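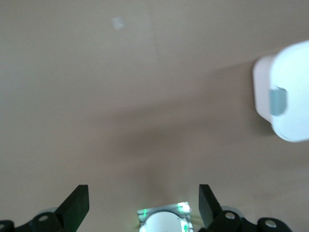 Wrist camera view with the fingers open and a white object at the right. Photo: Skitska

Sivaprasad Kamath keeps the discarded runs. His group at Skitska recorded 3000 grasping attempts for a study of how a wrist camera's view predicts failure, and 2378 passed the usual quality check. The remainder became the subject of the paper.

"The standard practice is to filter on success and train on what is left," Kamath said. "We wanted to know what the filter removes."

The method, called Morell, assigns each image a score between 0 and 100 for how likely the current approach is to end in a grasp. It uses the wrist image alone, with no depth sensor and no outside camera. When the score stays under a set threshold for 3 consecutive images, the arm stops and backs off.

Anju Srivastava, who wrote the scoring model, said the hard cases are those with the target near the border of the image. "You get part of an outline, often blurred, and a shadow. The shadow carries more information than we assumed. When we masked it out, the scores got worse, mostly for pale objects on pale surfaces."

The fingers are left in the image. An earlier version cropped them, and the model lost its reference for scale. Srivastava called that "a week I would like back."

Kamath was cautious about the result. The model was trained on a single gripper and one style of tabletop, and a trial on a second arm at Vadell gave scores that were consistently too high. He attributes this to a different camera angle but has not tested it.

Asked whether the failed runs would be released, he said the labels need another pass first. "Two people disagreed on what counts as a slip. We are still working through those."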